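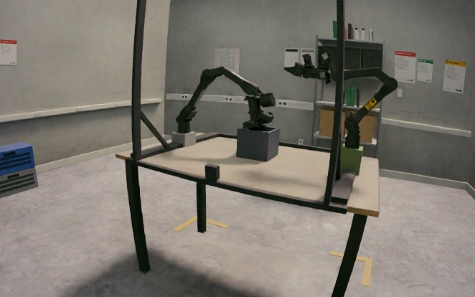

Home Storage Study Group
Home Papers Methods Data Contact

3. Where household paperwork is kept, and how it is found again

3.1 Background

Most work on household paperwork asks what people keep. Fewer studies ask where they keep it and what they do when they need it back. Offices have had filing rules for a long time, and new staff are taught them. Homes have no such training. A person usually starts with the system their parents used, changes it after moving, and changes it again when another adult joins the household. Earlier interviews by Kasten suggested that people describe their storage in terms of rooms and furniture ("the hall drawer") and seldom in terms of subject ("insurance"). The present section tests that idea with a larger group.

3.2 Participants and procedure

We sent a written survey to 800 households in the two districts of Monatside and Susen. The districts were chosen for their different housing. Monatside is mostly older apartments with little built-in storage. Susen is mostly row houses, many with a basement or a converted attic. One adult in each household filled in the survey and was asked to answer for the whole home.

From those who returned the survey we picked 60 households for a home visit. During the visit, the participant was asked to find 4 documents: a recent utility bill, a rental contract or deed, a warranty for a large appliance, and a vaccination record. The visitor noted the first place searched, any later places, and whether the participant asked another person for help. Searches were stopped after 3 minutes. No one was asked to show the contents of a document. Participants could skip any item without giving a reason.

Visits took place in July, when school was out. This made it easier to find people at home, but it also meant that some households were packing for a trip and had recently handled their passports and health records. We return to this in 3.5.

3.3 Coding

Storage places were coded with the Tiso scheme, which sorts them by how open they are. An open place is one where the paper can be seen without moving anything, such as a tray or a bulletin board. A covered place takes a single action, such as opening a drawer. A nested place takes more than one, such as getting a folder out of a box inside a closet. 

Two coders worked separately on the visit notes and then compared results. Most disagreements came from kitchen drawers that held both papers and other things. The original scheme does not say whether moving a roll of tape counts as an action. We decided that it does not.

3.4 Results

Utility bills were most often kept in open places, and participants tended to look in the right place first. Several said that they left a bill in view until it was paid and then moved it "somewhere else," and it was this second move that caused trouble. Paid bills were spread over more places than any other kind of document.

Contracts and deeds were mostly nested. They took longer to reach, but participants rarely looked anywhere else before finding them. Warranties gave the poorest results. Many were kept with the manual, and the manual was kept near the appliance, in a closet, or with a set of spare parts. Participants who had bought the appliance themselves did better than those who had not.

Vaccination records showed the clearest effect of who did the filing. In homes with children, one adult usually kept all of the records, and the other adult often asked for help before searching. This pattern was found in both districts.

The difference between districts was smaller than we expected. Susen households had more room and used more nested places, yet they were no slower with bills or vaccination records. They were slower with warranties, which were often in the basement.

3.5 Limits

The survey relied on one adult per home. Fernandes argued that such answers tend to make the system sound tidier than it is, and our visit notes support this. The July timing may have made health records easier to find. We did not ask about papers stored only on a phone or computer, although a few participants brought them up and said they would have looked there first.

Last updated: Mar 24, 2023
Contact: Svenja Kasten, Home Storage Study Group | Copyright the authors | Back to top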